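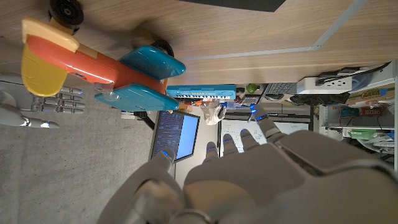 Raltton opens shared worktables at Londance

FOR IMMEDIATE RELEASE — March 7, 2021

Raltton has opened its new shared workroom on the Londance site. Wood-grain tables, carpet underfoot, a whiteboard for whoever gets to it first. Bring a laptop, bring a project, bring a toy plane with teal wings if thats what you're working on.

Fit-out by Trirkden, started in January. The room covers 2,389 square feet. 113 members signed up before opening, room for 170 in all. Day passes $100 a month, billed monthly — no joining fee.

Tables are first come, first served. Leave your things out over lunch, fine. Overnight, please use the Rao shelving by the door. Members asked for one more writing surface and they got it: a thin-framed whiteboard with a long gray tray under it, already covered in notes and sketches in blue and dark marker.
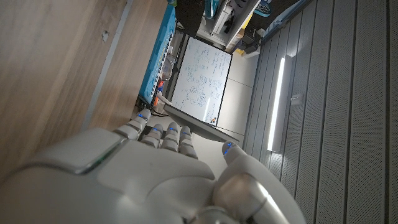
Who wipes the whiteboard?
Whoever needs the space next, but check with the desk first. Anything marked KEEP stays up untill the end of the week.

Tours most afternoons, ask at the Londance front desk. Floor plan and price list on request from the Raltton press office.

ENDS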